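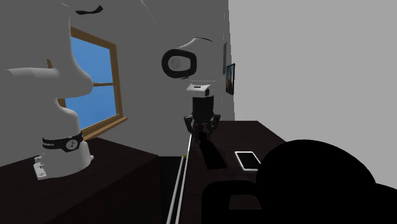
披露宴の前日点検は、お料理やお花の確認ほど華やかではないのですが、私はこの時間がけっこう好きで、いつも少し早めに会場へ入ってしまいます。今回のSkonadwoodの小広間はお客様31名の会食形式で、私どもとしては小さめの宴席ですが、小さい会場ほど物と人の距離が近くなりますから、点検は大きな宴と同じ手順で進めました。まず気にしていただきたいのが照明とテーブルの色の組み合わせです。薄暗い灰色の壁の部屋に、黒に近い焦げ茶の天板という取り合わせは、白いものを置くとはっと目を引いてとても落ち着いた雰囲気になる一方、黒いコードや濃い色の小物はすっかり天板になじんで見えなくなります。ですから暗い色のテーブルを使う日は、下の「照明」と「配線」の欄を、どうか面倒がらずに二度見てくださいね。

披露宴会場 前日安全点検表(コメント付き)
点検日:2019年11月1日
会場:Skonadwood 小広間
点検者:ヌアンチャン・オンスリ
立ち会い:クラップ・ブーンチュー(装花・装飾担当)

1.入口と通路
正面扉が両側とも全開になるか:良
コメント:右の扉がほんの少し重いです。お年を召した方がお一人で押すにはつらいと思いますので、お迎えの間は開けたまま固定しておきましょう。

花嫁の裾が引っかかる段差や金具はないか:要対応
コメント:入口の敷居の金具が片側だけ浮いていました。指でなぞるとわかる程度ですが、レースの裾はこういうところを本当に上手に見つけてしまうのです。夕方までに締め直しをお願いしてあります。明朝もう一度、薄い布を引いて試してください。

車椅子でご着席までたどり着けるか:良
コメント:新郎のおばあさまのお席まで、実際に空の車椅子を押して歩いてみました。柱の横だけ狭いので、そこに荷物置きの籠を出さないようお願いします。

2.照明
非常灯と誘導灯の点灯:良

歓談中の明るさで足元が見えるか:要注意
コメント:お二人のご希望で照明をかなり落とします。気持ちはよくわかります、お写真もきれいですものね。ただ、いちばん暗い設定にすると高砂横の一段がわからなくなりました。一段明るい設定にして、段の縁に淡い色のテープを貼ることでブーンチューさんと話がつきました。テープの色はお花に合わせてくださるそうです。

3.配線と電源
音響のコードが通路を横切っていないか:要対応
コメント:司会台の後ろから一本、給仕の動線を横切っていました。長さ400センチのコードに替えて壁沿いに回せば足ります。倉庫の棚の、青い箱のほうに入っています。緑の箱のものは被覆が古いので使わないでください(緑の箱はそろそろ処分したいと、四月からずっと申し上げている気がします)。

一つの延長コードにつなぐ機器の合計:良
コメント:当館では1,000ワットまでと決めています。映写機と小さな照明だけなら余裕があります。控室で髪のお支度に使うドライヤーは、必ず壁のコンセントから直接お取りください。美容の方は毎回違う方がいらっしゃるので、お着きになったらひと声かけていただけると助かります。

4.ろうそくと火気
燭台が安定しているか:要注意
コメント:背の高い燭台は見栄えがしますが、テーブルクロスの折り目の上に立てるとぐらつきます。クロスを手のひらで伸ばしてから置き、上のほうを軽く押して戻り具合を確かめてください。三番のテーブルは脚の高さがそろっておらず、薄いフェルトを挟みました。

花や席札と炎の間隔:要対応
コメント:見本の席では、垂らした葉の先が炎にだいぶ近いところまで来ていました。ブーンチューさんが葉を短く切り詰め、席札もお皿の手前に移してくださいました。残りの卓も同じ形でお願いします。

消火器の位置と期限:良
コメント:二本とも期限内です。一本が衝立の裏に隠れていたので、表に出しました。装飾としては少々さびしいかもしれませんが、ここだけは譲れません。

5.お料理と体調への備え
アレルギーの控えと席次表が合っているか:要対応
コメント:Nilsuwanさんからいただいたお料理の控えでは、えびを避ける方のお席が古い席次表のままになっていました。ご親族の並びを先週お替えになったからです。新しい表に書き直して厨房に渡しましたが、明日の朝、給仕全員で声に出して読み合わせてください。

救急箱:良
コメント:絆創膏を多めに足しました。慣れない靴の日ですから、たいてい足りなくなります。裁縫道具と安全ピンも隣に入れてあります。

お休みいただける部屋:良
コメント:控室の奥に長椅子と毛布を用意しました。緊張で朝から何も召し上がらない新婦様がとても多いので、ひと口で食べられるものとお水も置いておいてください。

6.避難と連絡
裏口が内側から開くか:良
コメント:鍵箱の番号は742です。この表は館内だけで使うものですから書いておきますが、掲示する分からは消してくださいね。

送迎の車の待機場所:要確認
コメント:Brissideの駅から来る車が、非常口の前に停まりたがります。雨ですとなおさらです。お気持ちはわかりますが、傘をお持ちしてでも玄関側へ回っていただきましょう。運転の方には今夜のうちに電話します。

申し送り
要対応の項目は、直した人が名前と時刻を右の余白に書き込んでください。丸だけですと、あとで誰に聞けばよいのかわからなくなってしまいます。ブーンチューさんは明朝いちばんにお花を運び込まれるそうなので、裏口を開ける係の方は少し早めにいらしてください。温かいお茶を用意しておきます。敷居の金具の件、返事がまだ届いていませんので、夜番の方は帰る前に一度見ておいていただけますか。

オンスリ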